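Jandorix opens orders for its tabletop gripper kit

2026-04-15

So the Jandorix kit is finally up for order, and I've been bugging them about it since last spring, so forgive me if I sound a little excited. It's a two-finger gripper with a small wrist camera and the software to run both, and it bolts onto most of the light arms people already have at home or in a school shop. The first batch is 200 units. Orders opened this morning and boxes go out in April, or so they tell me.

I got on a call with Hsiu-ying Tsao, who runs the product side, and asked her the thing you all keep writing in about: can it pick up flat stuff? Every cheap gripper I've owned does fine with a block or a cup and then just pushes a playing card around the table until I give up. She laughed and said flat things were most of what they worked on this winter. The fingers are narrower at the ends than on the old Prolau model (I still have mine, it's in a drawer), and the kit comes with 16 ready-made routines, five of them for thin items like mats, lids and envelopes.

Kwan-ho Lam wrote those five. He told me shiny tables gave him more grief than anything else, and that he'd still start a new owner off on a plain matte surface – then move to the fancy kitchen counter once the basics work. Fair enough!

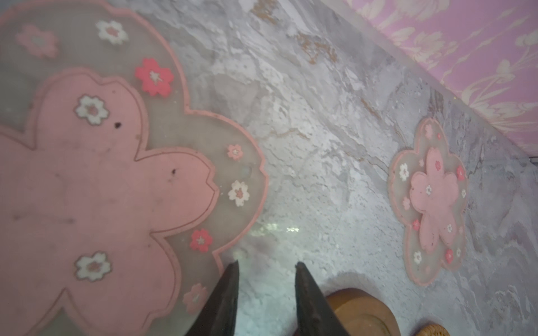
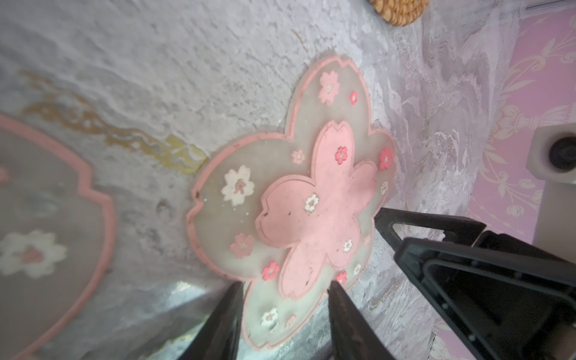

Price is the part I can't give you yet for outside the US. Inside the US there's a basic kit and a bigger one that adds a second set of fingers and a longer cable, and I'd go for the bigger one if you can swing it, just for the cable. What I'd want to try first is coasters, the kind with see-through edges like those flower ones with the pink centers, where the marbling shows right through the outer band. My old setup loses clear plastic completely, and Tsao wouldn't promise me theirs never does. She did say an update for see-through items is on the list, free for anyone who buys from the first batch.

Support is by email only for now, with replies in 11 hours or less if you believe the order page. Raelene Kingi over at Skusska has a kit on loan and is running it against two others, and I'll link her write-up when it's posted. Mine is ordered – the big one, obviously – and I'll let you know how it does with my junk mail.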